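Bralton Lettings Desk
User Guide for Branch Staff

Section 4. Setting Up a New Tenancy

37 shares | 4 comments

This section covers creating a tenancy record, attaching the inventory and releasing the keys. It applies to residential lets only. For commercial units, see Section 7.

Before you start, the property must already be on the system with a status of Available, and the landlord's bank details must be verified. If either is missing, the New Tenancy button stays gray.

4.1 Create the record

1. Open the property page and select New Tenancy.
2. Enter the lead tenant's full name as it appears on their ID. Do not use initials.
3. Add each additional adult with Add Occupant. Children are entered by age only.
4. Set the start date and the term. The system works out the end date and fills in the rent schedule.
5. Check the first payment line. If the tenancy starts partway through a month, the first payment is prorated by day.
6. Select Save as Draft.

Note: A draft is held for 21 days. After that it is deleted and the property goes back to Available. Deleted drafts cannot be restored from the branch.

4.2 Record the deposit

1. From the draft, open the Deposit tab.
2. Enter the amount received and the date it cleared. Use the cleared date, even if the tenant has a receipt showing an earlier one.
3. Choose the holding account. Branches that moved over from Golleo in August will see two accounts with similar names. Choose the one ending in CLIENT.
4. Select Confirm. The deposit line locks.

Caution: A locked deposit line can be corrected only by the accounts administrator. Send corrections to Melur Osman with the tenancy reference in the subject line.

4.3 Attach the inventory

1. Open the Inventory tab and select Upload.
2. Add the signed inventory as a single PDF. Separate pages are accepted, but they are filed in upload order and cannot be rearranged.
3. Enter meter readings by hand. Readings inside the PDF are not picked up.
4. Enter the name of the clerk. For properties in the Prorkholm building, use Väisänen as the clerk's firm. The name must be typed with its accents or the search will not find it.
5. Tick Tenant Copy Sent once the copy has gone out.

The tenant has 7 days to return comments. During this time the inventory shows as Open, and comments can be added under each room. When the period ends, the status changes to Agreed.

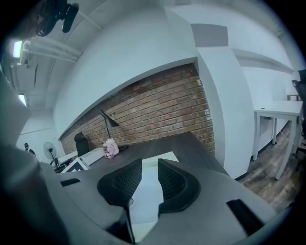
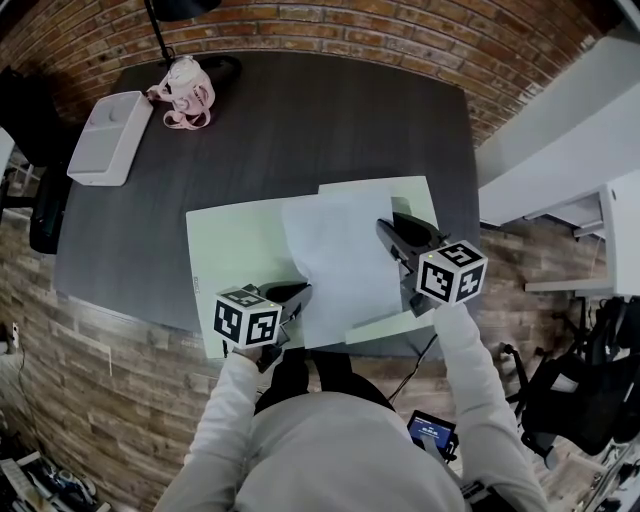
4.4 Release the keys

1. Check that the tenancy agreement, deposit and inventory lines all show a green mark.
2. Open the Keys tab and enter the tag number for each set.
3. Have the tenant sign the key sheet. Scan it and attach it to the record.
4. Select Start Tenancy. The property status changes to Let and the listing is taken down overnight.

Note: If the Start Tenancy button does not respond, look for an unsaved field on the Deposit tab. Save it, close the record and open it again.

Caution: Do not hand over keys against a draft. Rent reminders and repair requests do not work until the tenancy has been started.

To cancel a tenancy after this point, follow the steps in Section 5.

Last revised December 17, 2025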